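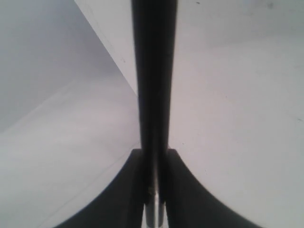

Ticket: Arm stops with "grip lost" while the part is still in the fingers
Product: Nereo two-finger gripper on a Welano arm
Status: Solved
Priority: High (cell stopped)

Opened by: Peixoto line, second shift

Hi all! First, we love this cell and want it back up, so I'm going to give you everything I have.

The job is simple. The arm picks a white panel from the rack, turns it, and lowers it into the tray. It ran fine all last month. Since the start of this shift it closes on the panel, lifts, and then stops partway through the turn with "grip lost, code 18". The panel is still in the fingers when it stops. I can tug on it and it doesn't move.

Things I tried before writing:
Power cycle of the arm and the controller. No change.
Wiped both finger pads with a dry cloth. No change.
Ran the open/close test with no part. Passes every time.
Ran the pick with the turn taken out, straight up and straight down. Passes!
Put the turn back in. Fails.

That last pair has me really curious. It only happens when the wrist rotates.

One safety note. The first time it stopped, our operator opened the guard and reached for the panel while the arm still had drive power. No one was hurt, but we have locked the cell out until this is sorted and I've written it up on our side.

Reply from Stotell support

Thanks for such a clear write-up, and thank you for locking it out. Please keep it that way for anything that needs hands inside. With code 18 the controller stops the arm but does not release the grip, so the part can drop when you clear the fault. Support the panel first, from outside the swing of the arm, with drive power off.

Splitting the test at the turn was a great move. It makes us suspect the finger position signal over the grip itself. Could you send:
1. The fault log from the controller (Service, Logs, Export)
2. The grip force setting in the job
3. Whether the cable at the wrist has any slack when the turn is at its far end

Reply from Peixoto line

Log attached. Force setting is unchanged from the day we set it up.

Cable: you may be on to something. With power off I turned the wrist by hand to the far end and the cable goes tight as a string. It should have a loop there. The clip that holds the loop has slid down the arm toward the elbow, by over 2 inches, I'd say. I can see a shiny line where it used to sit.

Reply from Stotell support

Wonderful, that fits the log. The position signal drops out for a moment at the same point in every failed turn, then comes back. The controller sees the gap and calls it a lost grip.

Please do the following, power locked out the whole time:
Unplug the gripper cable at the wrist and look at the pins. If any are bent or dark, stop there and tell us.
Slide the clip back to its old mark and tighten it until it can't be pushed by hand.
Plug the cable in and turn the collar until it clicks.
Turn the wrist by hand through its full range, both directions, and watch the loop. It should never pull flat.

Then run the job at slow speed with no panel, guard closed, before you try a real one.

Reply from Peixoto line

Pins look clean and straight. The collar was NOT fully clicked in, by the way -- it was maybe half a turn short. Clip is back on its mark and tight, and the loop looks great at both ends.

Slow run with no panel: passed. Slow run with a panel: passed. Full speed: passed, and I stood there grinning like a kid. I've left it running.

Reply from Peixoto line

Update at end of shift: 2000 cycles since the fix and not one code 18. So happy with this!

We've added the clip and the collar to our start-of-shift check, and there's a new sign on the guard about supporting the panel before clearing a grip fault. Could the manual say that part in bigger letters? It's in there, but I had to hunt for it.

Reply from Stotell support

Love hearing that. The manual request has gone to the docs team along with your notes on the operator stop. We're also mailing you 2 spare clips of the newer type, with a rubber liner that holds better on the arm. Swap one in at your next planned stop and mark its position with a paint pen.

Closing this as solved. Reply here if code 18 shows up again and the ticket will reopen with the log attached.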